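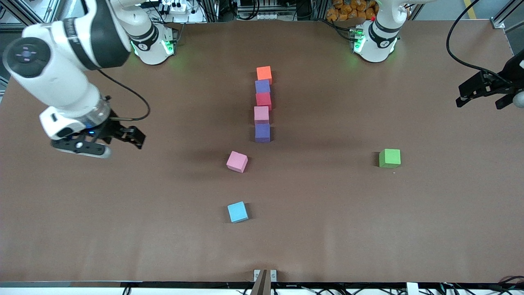
*Posted by Sunee Rojanasak in Gym News, May*

**Wanted: part-time Muay Thai coach, plus people to make up our beginner fight squad**

Hello all. Two things in one post, so please read to the bottom before you message me, as half the questions I got last time were answered in the last few lines!

First, the job. I've been running Somboon Muay Thai in Dirndale for long enough that my knees have started complaining, and the evening classes have grown past what I can manage with one assistant. So I'm looking for a coach for three evenings a week, starting as soon as we find the right person. Sessions run from 6.30pm until 9pm, and I'd want you in by 6.15 to get the bags and mats sorted.

You'd be taking the mixed beginners class on your own and holding pads with me for the fighters afterwards. The beginners are a lovely lot (teenagers, office workers, a retired postman with a frightening left kick) and most of them will never set foot in a ring. They still want to be taught properly. If you think beginners are something you put up with until you get to the good stuff, this probably isn't the gym for you.

What I need from you:

- At least 3 years of regular training, and some time spent teaching or assisting
- Good pad holding. I'll ask you to hold for me at the trial and I kick quite hard for my age
- A current first aid certificate, or willing to get one (we'll pay for it)
- A background check before you start, as we have under-18s in

You don't need a fight record. I've had brilliant coaches who only ever had one bout, and I've had a champion who couldn't explain a teep to save his life. If you have fought, tell me who with and under what rules, I'm nosy.

Pay is £42 a session, paid monthly, and you train for free whenever we're open. It's self-employed so you'll need your own insurance, but I can show you how I do mine. Parking is free round the back after 6pm, and the 613 bus from Sarnden stops at the end of the road.

Now the other thing. We're putting a squad together for the Gitlow interclub in the autumn, and I want some new faces on it. Interclubs are a gentle way in - big gloves, shin pads, head guards, no winner announced, and the referee steps in early. You get matched on weight and experience with someone from another gym, you do your rounds, you have a hug and then everyone goes for chips.

You're welcome to put your name down if you're 16 or over (with a parent's signature under 18) and you've trained for six months or more, here or anywhere else. I'm especially short of women at every weight and anybody over 85 kilos. Squad training is an extra hour after the normal class and costs nothing on top of your membership. I do expect you to turn up for it though. If you miss too many I'll pull you out, and I won't feel bad about it.

For the coaching job, send me a few lines about yourself and a phone number through the contact page. No need for a fancy CV. For the squad, there's a sheet on the front desk, or come and find me at Unit 438 before class. Please put your real weight on it, not the one you're hoping for.

Sunee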